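# Two arms on the kitting bench, what happened to your people?

**dweller_pin** wrote:

We run small fixture assembly at a site outside Elluvcombe. Management approved a two-arm cell for the kitting bench, go-live in November. Today one operator per shift pulls parts from a tray, loads the vise and sets finished pieces on a board. Volume is 638 kits a shift. I'm the shift lead and I have to write the new job description. Interested in what changed for operators elsewhere, not in cycle time.

**mkoval_77** wrote:

We did this at Fakmont two years ago. Headcount stayed the same. The job changed from handling parts to handling exceptions. In the first month we logged 1,226 stops, most of them cleared by an operator in under a minute. Put "clears stops" in the job description and put a pay grade on it. Ours went in as "monitors equipment" and it took a grievance to fix.

**tarn.b** wrote:

Disagree that it's a higher grade by default. Clearing a mispick is press, reach, reset. Our assemblers lost the part of the work that needed hands and judgment. Two good ones transferred out because they were bored.

**mkoval_77** wrote:

Then your integrator kept all the teaching rights. Ours can edit pick points and approach heights. That is a skill and it is paid as one.

**dweller_pin** wrote:

Teaching rights are not settled. The integrator (Trikorex) wants them locked for the first 13 weeks. This is the layout in their simulation. 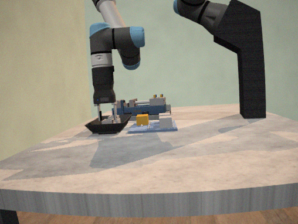 My question is about who owns the tray. At present the operator fills it, and the same person picks from it, so a badly filled tray is their own problem. Once the cell runs, materials fills it and the operator answers for the stops. With the gripper coming straight down over the tray and both fingers going in between the parts, how the tray is filled matters a lot more than it does with a human hand. I don't want my people carrying a stop count that belongs to another department.

**l_cuypers** wrote:

Controls tech here. Split the stop log by cause code before go-live, while everybody still agrees on the definitions. Pick fault, place fault, vise fault, material presentation. If presentation is its own code, the materials lead sees it on their own report. Retrofitting codes later gets political.

Also look at how close the board is to the tray in that layout. If someone has to swap both by hand, check the reach and check which arm has to be parked. On our cell the swap needed both arms parked and it cost 30 seconds each time. Operators started skipping it and topping up through the light curtain gap.

**tarn.b** wrote:

The skipping part is a supervision problem.

**l_cuypers** wrote:

It was a layout problem. We moved the tray to a drawer and it stopped the same week. No one was written up.

**mkoval_77** wrote:

+1 on the drawer. A render won't show you where the operator stands, so tape the footprint on the floor and have your shortest and tallest people try the swap.

**dweller_pin** wrote:

Tape-out is a good idea, I can do that before the design freeze. Luuk, would you share your cause code list? Ours is the Bugti default and it only has "robot" and "other."

**l_cuypers** wrote:

Sent by PM. Delete the conveyor ones.

**tarn.b** wrote:

For the job description, ask the operators which tasks they want to keep. Ours would have kept final inspection. It was given to the camera without anyone asking, and then the camera's rejects came back to them for recheck anyway.

**dweller_pin** wrote:

Inspection is still manual in our scope. I'll write it in under the operator by name so it doesn't drift. Draft goes to HR after the tape-out, and I'll post the version they accept.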